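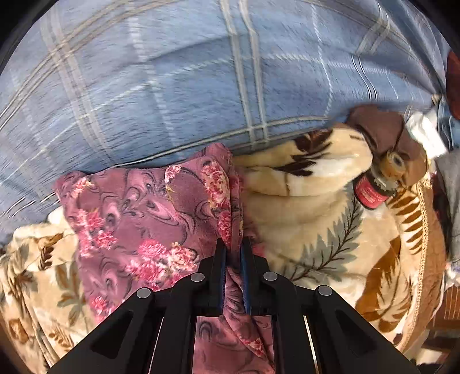 Blankets and bedding, the mauve floral among them.

Faltaton flu and Covid outreach: how the winter is going

Hello again, and sorry this one is a few days behind. December was a bit of a blur and I wanted the numbers from the last village session before I sat down to write, otherwise you'd have had a report with a hole in it.

The headline first. We have given 1163 jabs so far this season, counting flu and Covid together, and every one of them is now on the surgery system. That last part took more work than the jabbing, I can tell you! Last winter we were still typing up paper slips in spring and I promised you it wouldn't happen again. It hasn't, though there was a wobbly fortnight when the laptop at Butt wouldn't hold a signal and we had to go back to clipboards and drive them over to Faltaton at night.

Where we've been

Your grant was for getting vaccines to people who can't easily reach the main surgery, so I'll start there. We run out of the Faltaton health centre and go out from it to Butt and Plellness. Butt was easy. The hall is warm, it has a ramp, the bus stops outside, and people there have been having their flu jab in that hall for years. Most of them turned up before we'd got the chairs out.

Plellness has been harder. The first session was very quiet and I came home feeling pretty flat about it. We'd put it on a weekday morning, which suited us, and it clashed with the one day the shop van comes. We moved it to a Tuesday, late afternoon, and stayed open until seven. Much better. We had people coming in on their way back from work, quite a few who had never been on our list at all, and a couple of families who brought Gran and then decided they might as well have theirs while they were sitting there (only the ones who were eligible, before you ask).

Home visits are the bit I'm most pleased with. We've got two nurses doing them now, where last year it was me and whoever I could borrow. Housebound patients used to be left until the end, when all the clinics were finished, and by then half the flu season had gone by. This time we started them in the same week as the first clinic. It's slow going. You can't do a home visit in five minutes when you're the first person somebody has spoken to since the weekend, and I wouldn't want my nurses to try. We've picked up all sorts while we were there: a blood pressure that needed looking at, a stair rail hanging off, someone who'd stopped taking their tablets because the box had changed colour. None of that shows in the jab count but it has all been passed on to the right people.

What's been said on the doorstep

You asked me last time to keep a note of why people say no. I have, in a rough sort of way. The most common answer by a mile is "I've had enough of them now". They aren't cross about it, they're just tired of being called in. Next is people who felt rotten after a previous dose and don't fancy losing another day or two to it. I have a lot of sympathy with that. We tell them straight that a sore arm and a bit of a temperature are common, that it normally passes quickly, and that they can have the flu one on its own and come back for the other if they'd like to spread them out. Quite a lot have taken us up on that. It makes more work for us, but I'd much sooner see someone twice than not at all.

I've had very few proper arguments. People in Plellness like to talk it through, and the trick, if there is one, is to have a chair free and not be looking at the clock. We now keep one person at each session who isn't giving jabs or booking people in. When I wrote the staffing plan that looked like a luxury. I'd fight to keep it.

The booking system

We switched to Okix for bookings in the autumn, as agreed. I'll be fair to it: once a person is in there, it's good. The reminders go out on time and our no-shows are down. Setting it up was a pain though, and the people who most need us are the least likely to book on a phone. We've kept the telephone line open in the mornings and I'd like it to stay open for the rest of the project. I know we said we'd wind it down after Christmas. I don't think we can, not yet.

One more grumble. It won't let us book a couple into the same slot, so married people get times ten minutes apart and then both arrive together anyway. I've asked Okix about it and they say it's on their list.

Vaccine and fridges

We had three late deliveries. Two were only a nuisance. The third meant putting off a Butt session, and ringing round everyone who was booked took a whole afternoon. They were nice about it, and nearly all of them came to the new date. The portable fridge you paid for has been brilliant and its temperature log has been clean the whole way through. Nothing has had to be thrown away because of storage.

Money

We're a little under on venue hire, because Plellness let us have the room for nothing once we'd moved to the later time. We're over on mileage, and that's down to home visits. I'd like to move the spare venue money across to mileage if you're happy with that. The two lines just about cancel each other out, so I'm not asking for any extra. The full sheet is attached with the receipts.

What's next

Two things before the season closes. We want one more late session in Plellness, mainly for the people who chose to split their jabs, and we want to finish the housebound list. There are still some names on it we haven't been able to reach by phone, and the nurses are going to knock instead.

After that I'd like to come and talk to you about next winter, preferably before the summer, so we can get the halls booked early. Could you let me know about the phone line and the mileage when you get a minute? The phone line is the more urgent of the two, as I need to tell the receptionist whether her mornings are carrying on.

Thanks as ever for your support.

Outreach nurse lead, Faltaton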